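Table Task Rules FAQ, Clostton bench

Which props are allowed?
Only stuff on the Pap list. Swaps go in the log first.
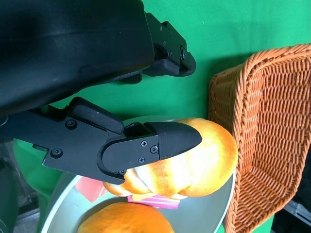
Can I reach in while its moving? No. Stop, wait, then reach. Same at Gindico.

Who resets the table?
Whoever ran last. Limit is 44 runs per shift. 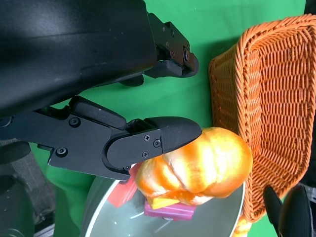 Fingertip on the bread, pan below.

What counts as done?
Item fully inside the target, gripper clear. Touching dosen't count. A croissant on the plate with its edge against the basket is still a plate item, log it that way.
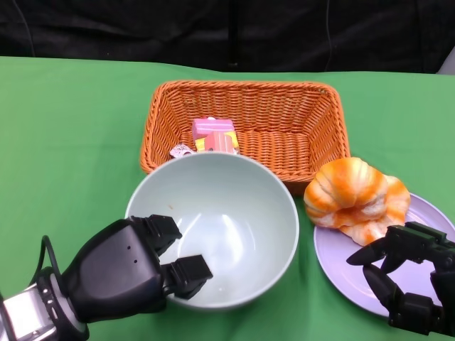 Logs older than 900 runs? Archive. An item's final spot gets written down every time, no guessing later. Empty bowl, write "empty". Pink blocks in the basket, write "basket".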